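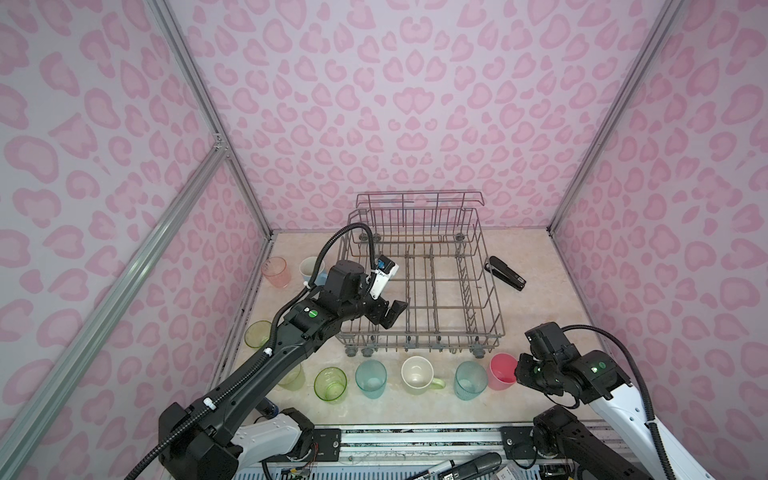
Running a wedding day in an old building
Speaker notes, small venues meeting, Tevencombe, 04/09/2018

Opening

Say who I am and where I work. Grasasholm is a former corn exchange on the edge of Bullcombe. One large room, one small room upstairs, a yard at the back. We have hired it out for seven years.

Ask for hands: who has a listed building? Who has a licence for ceremonies? Adjust the middle part depending on the answer. If most have no licence, spend longer on turnaround and skip the registrar section.

Last year we took 269 bookings. 62 were weddings. The rest were meetings, classes, wakes, birthday parties and two book fairs. Most of what I say is about the weddings, as they take most of the staff time and cause nearly all of the complaints.

First visit

Couples see the large room empty and think it is bigger than it is. We now leave one round table laid in the corner for every viewing, with chairs pulled out. Numbers on the enquiry form have been more realistic from then on.

Walk them in by the door their guests will use. We used to bring them in through the office and they never saw the steps. Then they would ring in April about a grandmother in a wheelchair. The ramp is at the side and it works well, but they need to see it.

Tell them about the echo. A string trio sounds lovely. A disco with the curtains open does not. Say it on the visit and put it in the letter afterwards.

The hire charge

Our small room is £585 for the day, with tables and chairs in the price. We tried charging for furniture separately for one season. It made the headline price look good, and every final bill led to an argument. Went back to one price.

What is not included: linen, glasses, bar staff, corkage. Four lines on the quote, same order every time.

Deposits. We hold a damage deposit and return it within the fortnight. I won't go into amounts, people can ask me at tea.

(If running late, go straight to caterers.)

Fixings and walls

The plaster in the large room is lime. No pins, no tape, no putty. We put up a picture rail with hooks at set places and give every florist a drawing of where they are. If a florist says the drawing never arrived, there is a copy inside the cupboard door.

Candles only in glass, and only on tables. Nothing on the window sills. Our insurer asked for this and I would have asked for it anyway.

Confetti outside only. Dried petals are fine in the yard. Paper gets into the drain.

Caterers

We started with an open door and let couples bring anyone. Stopped after a firm turned up expecting a full kitchen. Ours has a sink, a fridge, two long counters and power for hot cupboards.

Now there is a short list. Keskin have done the most work with us, and they bring their own ovens and park in the yard. Couples can still ask for someone off the list, but the caterer has to come and see the kitchen first and sign the sheet.

The sheet has:
arrival time
what they are plugging in and where
who takes the rubbish
what time they will be out

The third line matters most. Read out the story of the fish boxes if the room seems awake.

The turnaround

Ceremony and meal are in the same room. Guests go up to the small room or into the yard while we change it over. Forty minutes is what we tell people. We can do it faster with no top table.

Chairs go back in the order they will be needed, so the nearest stack is the first one out. Tables are marked underneath with their place on the floor plan. The evening band does not load in during this time. They come before the ceremony or after the meal.

Wet weather: we decide on the morning, at ten, and the couple get a phone call. After that the plan stays as it is, even if the sun comes out. Changing it back twice in one day wore everybody out.

End of the night

Music off at half past eleven, lights up at quarter to, doors locked at midnight. The neighbours have the duty phone number. They rarely use it now that cars are sent out by the lower gate.

Lost property is kept for a month. Mostly shoes and cardigans.

Things I would do differently

Buy fewer long tables and more round ones.
Put sockets in the floor before the boards were sanded.
Write the hire terms in plain words the first time. Ours are on the second rewrite and run to two sides.

Questions

Handouts are on the table by the door: the caterer's sheet, the hook drawing and the floor plan. Take them and change them as you like. Tea is next door, and the room has to be clear for the next speaker.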